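COMMUNIQUÉ DE PRESSE
Kemcombe, le 15 avril 2025

Jornden ouvre son fonds de démonstrations téléopérées : des heures d'hésitations humaines, enfin disponibles

Jornden met à la disposition des laboratoires et des intégrateurs Virág, un fonds de 3365 démonstrations réalisées à distance sur un bras robotisé simulé. Le principe est connu : un opérateur tient la commande, le bras suit, et la machine est priée d'en tirer des leçons. L'opérateur aussi, mais cela n'entre pas dans les statistiques.

Le fonds couvre 156 tâches, du rapprochement d'une pince vers le bord d'une baie d'équipement au travail devant des façades de meubles, sous un éclairage que les testeurs ont qualifié de « peu charitable ».

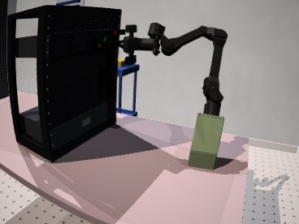 Les enregistrements ont été produits depuis février par 25 opérateurs, formés en interne par Levente Veres, responsable de la téléopération. « Nous leur demandons de montrer le geste tel qu'ils le feraient chez eux. Certains font donc preuve d'une brutalité inattendue envers les tiroirs », observe-t-il. Les tentatives ratées n'ont pas été jetées : 2036 démonstrations sont classées comme réussies, les autres portent une étiquette décrivant l'erreur, rédigée avec tact.

Chaque démonstration comprend la trajectoire des articulations, l'ouverture de la pince et plusieurs points de vue, dont celui, très bas et souvent fort sombre, que l'on obtient au plus près de la pince. C'est dans ces vues que les élèves de Galldale, premier partenaire du projet, ont passé l'essentiel de leur hiver. Ils s'en remettent. 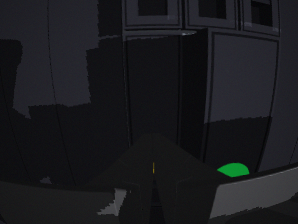 Pourquoi passer par la commande à distance au lieu de programmer directement le mouvement ?
Un geste programmé convient tant que rien ne bouge. Une démonstration conserve les corrections de l'opérateur, ses ralentissements à l'approche d'un obstacle et ses reprises, autant d'indications dont l'apprentissage par imitation peut se servir.

« On nous promettait des robots qui apprendraient tout seuls. Pour l'instant, ils apprennent de Levente », résume Lajos Deák, directeur de Jornden.

Virág est accessible sur demande aux équipes de recherche. Une version destinée aux intégrateurs suivra, avec une documentation que l'entreprise s'engage à relire.

Contact presse : service communication de Jornden, Kemcombe.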